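How Does a Robot Know Where the Cup Is?

By Amber Fothergill

My nephew asked me this at dinner, with his mouth full of noodles, and I got so excited that my own noodles went cold. It's my favorite question! I write software for robots in a town called Grovbridge, and most of my day is spent on things a robot does between looking and grabbing.

Try something first. Close your eyes and have somebody set a cup on the table, then reach for it. You pat around, right? Maybe you knock it over (use a plastic one, please). Now open your eyes and reach again. Easy! Your eyes told your brain where the cup was, and your brain told your arm how far to go.

A robot needs the same kind of help, and it comes from software, which is a big set of instructions for a computer. The first part is called perception. A camera picture is really just a giant grid of colored dots, and the computer has no idea that some dots are a cup and some are the table. So we show it lots and lots of examples until it gets good at guessing.

The second part is planning. Say the robot wants a bottle. Should it come from the left or the right? Will it bump the cup on the way? The planning program tries out paths inside the computer before anything moves, a bit like you tracing a maze with your finger before you pick up a pencil. 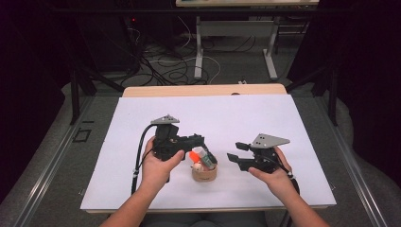
Two grippers, two hands, and one little container with a bottle leaning out of it.

See the fingers on those grippers? They're black, and each gripper has just two of them. You have ten! Try picking up a sock with only your thumb and one finger on each hand, and you'll get the idea. People are holding the grippers when we want to teach by showing. My teammate Pranab Munshi is the best at it, and he has done 697 practice grabs for a program we call Plavby.

The third part is control, and it's the one I work on. Control checks how things are going many times every second and makes tiny fixes. A little more left. Slow down. Squeeze, but gently! When you carry a very full glass of milk across the kitchen, you're doing control the whole way.

Sometimes my code is wrong. In January I mixed up a plus sign and a minus sign, and our robot arm kept politely backing away from a lemon. It took me 16 tries to find the mistake, and Pranab still calls me Lemon.

If you want to try this at home, ask a grown-up to be your robot. Tell them how to pick up a spoon using only words like "forward," "down" and "close your fingers," and make them keep their eyes shut!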